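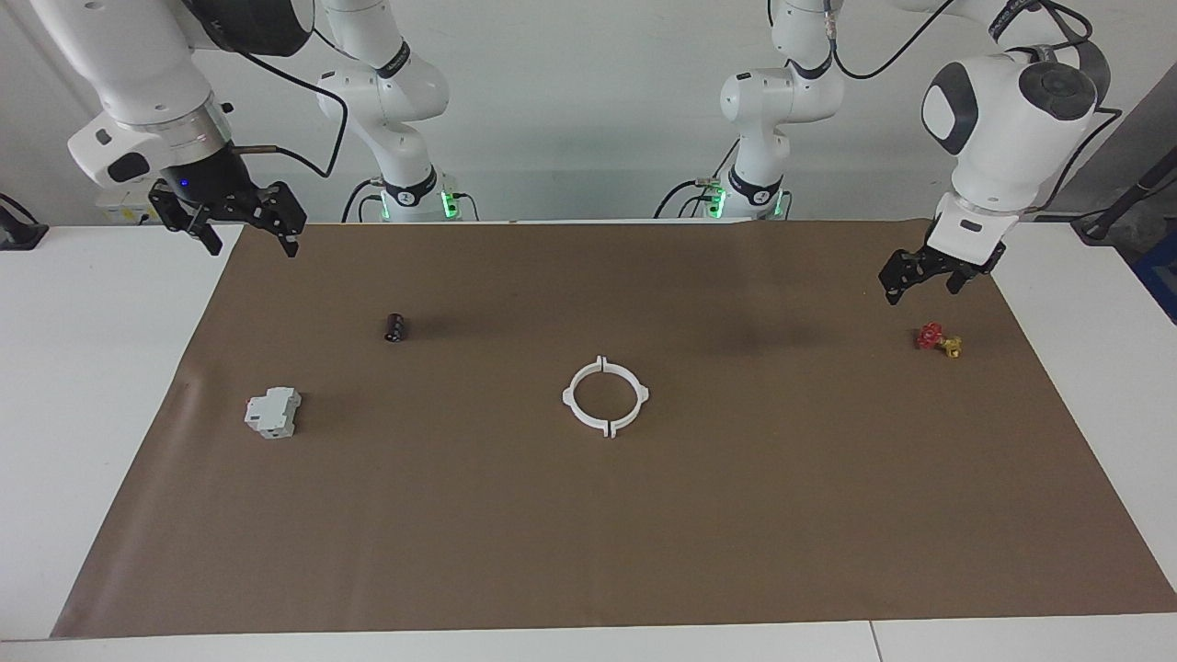
Viking day for 3rd graders, what do I do with the kids who don't want to fight?

Asked in: Schools and Homeschool > History Days
October 2003

Hi all! I'm a parent helper who somehow got put in charge of our school's Viking Day (I said "that sounds fun" in a hallway, lesson learned). We've got two third grade classes for one full day, nine until about two-thirty with a lunch break. The teachers want the kids dressed up, they want them to pick Norse names in the morning, and they want a big shield wall on the soccer field after lunch. All good so far, I love a shield wall.

My trouble is that last year the other grade did a castle day and a bunch of the kids just hated the battle part. Some got bumped, some thought it was too loud, and a few stood by the fence for an hour. I don't want that. What else did Vikings do that an eight year old can do for 45 minutes without me needing a kiln or a boat? I have a budget of next to nothing, plus a pretty big pile of cardboard from when we redid our kitchen.

Also, is it true they didn't have horns on the helmets? My son has already made his and it has horns. Big ones.

Thanks!
Posted by kitchenboxes

3 answers

Answer from Branislav Trnka

Oh, I've done this day five times now at my daughters' school and I still get excited about it, so sorry in advance for the length!

First thing, make the trading the main event and let the battle be a side dish. We started doing it this way in the second year and I'd never go back. You split the kids into four ships of whatever size works. Each ship gets a name and a home port (ours were made up one rainy night with my wife and the names have stuck: Turus, Bekolia, Furtună and Urnis, don't go looking for them on a map). Every ship starts out with a lot of one thing and none of the others. So Turus has all the furs, Bekolia has the amber, Furtună has salt and Urnis has iron. Fur is brown felt, amber is yellow beads, salt is white buttons, iron is washers from the hardware store. Then they have to get a full set of everything by swapping, and they're only allowed to send two people off the ship at a time.

It gets loud, but it's a good loud. The quiet kids are often the best at it. The ones left on the ship argue about what to ask for next, and the two traders run back and forth. I give it 40 minutes and we always run over.

For silver you can cut up foil pie plates. Real Vikings paid by weight a lot of the time, they'd chop up coins and bracelets and put the bits on a little scale. Kids LOVE hearing they're allowed to chop up the money. Cut way more than you think, I made 500 pieces the first year and we were out before snack time. Now I make 2000 and keep them in a cookie tin. File or fold the corners because pie plate is sharper than it looks.

Second station, runes. Print out the alphabet nice and big, and let them write their new name on a strip of your cardboard with a black crayon. Explain that runes are mostly straight lines so they'd be easier to cut into wood. There were different sets of runes at different times, so just pick one and stick with it, or you'll get a kid at each elbow telling you theirs is different. Some sounds don't match up with English very well and you have to fudge it. Fudging is fine.

Third station, a storyteller. Get somebody with a good voice, sit them on a chair with a blanket and let them tell the one where Thor dresses up as a bride to get his hammer back. I've heard it every May for years and the kids still fall over laughing.

If you do the shield wall, do it as a drill. Line up, shields together, step, step, stop. No other team coming at them. I have the ship that isn't drilling throw balled up socks at the front and that's the whole battle. Anyone who'd like to be the horn blower or the one who calls the steps can do that instead, and I usually get plenty of takers.

Shields: round, as wide as the kid's arm is long, handle made of duct tape folded over on itself. Punch the holes for the handle before they paint.

On the helmets, right, no horns that anybody has dug up. Let your son wear his.

Answer from mrs_p_room12

We did bread. Flat dough with oat flour, the kids patted them out and the cafeteria ladies baked them. Check for allergies first. It tasted like nothing but they ate it all with honey.

One more thing, ask the teachers if the day has to match what's in their unit. Ours did and I found out the night before.

Answer from longshipdad

the horn thing comes from the opera costumes in the 1800s, look it up. also Vikings were farmers mostly so you could just have them do chores lol

Comment from kitchenboxes

Thank you thank you! Trading game is in. Branislav, do the ships get to swap with more than one ship at a time or do they have to take turns? And does the ship that finishes its set first win or do you keep going?

Comment from Branislav Trnka

Free for all, no turns. First full set gets to pick where they sit at lunch, and everybody else keeps going till they've got theirs. If one ship is way ahead, I send in a tax collector (me, in a bathrobe) and he takes a few washers off them.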